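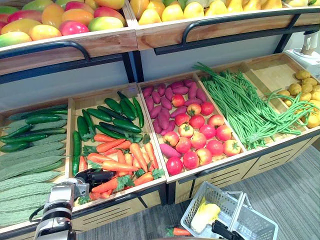 Nilley Arnura, food and shopping columnist

August 1, 2020

I've been hanging out for this one. The old Cimano grocery on Dow Street is getting a weekly growers' market in its car park, and the council has finally signed off on it (after 16 months of back and forth, if you don't mind!). I put my name on the petition way back in March last year, along with 688 of my neighbours, so 689 of us can feel a bit smug today.

Stalls will run from seven until noon and there's room for two coffee vans, which I reckon is one too few. A site for the season costs growers $600, and I'm told most are already spoken for. Parking moves to the lot behind the library, so allow yourself a few extra minutes if you've got kids or a trolley in tow.

I'm mostly going for the mangoes and whatever odd melons I can talk my family into eating. Bring your own bags, bring some coins, and keep your distance in the queue. Dogs are fine on a lead.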